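Folding Jeans So They Stack

Last updated: Thursday, May 6, 2021
Reading time: 3 minutes

Jeans are heavy, stiff at the seams and thick at the waist, so a pile of them tends to lean. The method below works for most straight-leg pairs and needs only a flat surface as wide as the jeans are long. A bed will do, but a table covered with a cloth is better. Denim slides on bare wood and sinks into a mattress.

Step 1. Lay them out

Close the button and zipper and empty the pockets. Put the jeans down flat with the legs apart in a wide V, then smooth each leg from the crotch to the hem with the side of your hand. Pull the waistband straight if it has bunched. 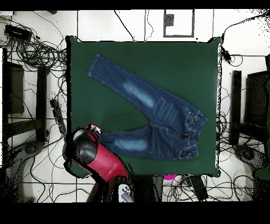

Step 2. Bring the legs together

Take one leg by the hem and lay it over the other, matching the outer seams first. The inner seams will follow. If the crotch sticks out in a point, tuck it back toward the legs so the edge is straight.

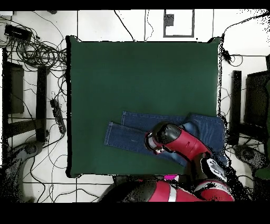

Waistbands cause most of the trouble in a stack. They are several layers thick, with a button and rivets on top of that, and they should all lie on the same side of the shelf only if the pile is short. The waist also needs support while you fold. When it spreads past the edge of the table, as on the green cloth, slide the whole pair back before going further. For more than four pairs, turn every second one around.

Step 3. Fold to the shelf

Fold the hems up to just below the back pockets, then fold once more. For a deep drawer, fold in thirds and stand the jeans on edge.

If a fold goes wrong, open the legs out again and start from Step 1. Tugging at one corner only moves the creases somewhere else.
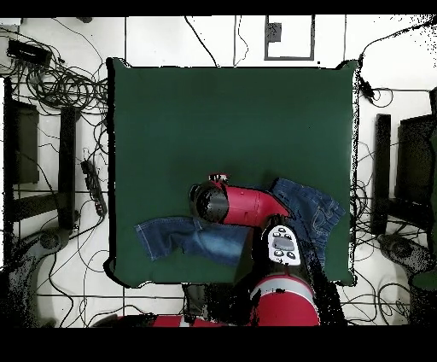
Jeans bunched at the waist, one leg out to the left.

Heavy winter pairs can go on a hanger from November on, folded once over the bar. Check that the bar is thick enough, as a thin wire one leaves a line across the knees.

Text: Þórey Juhl

Related
Getting Candle Wax Out of Denim
Lining a Drawer With Leftover Wallpaper
How to Hem Curtains Without a Machine
Kári Holst on Storing Wool Blankets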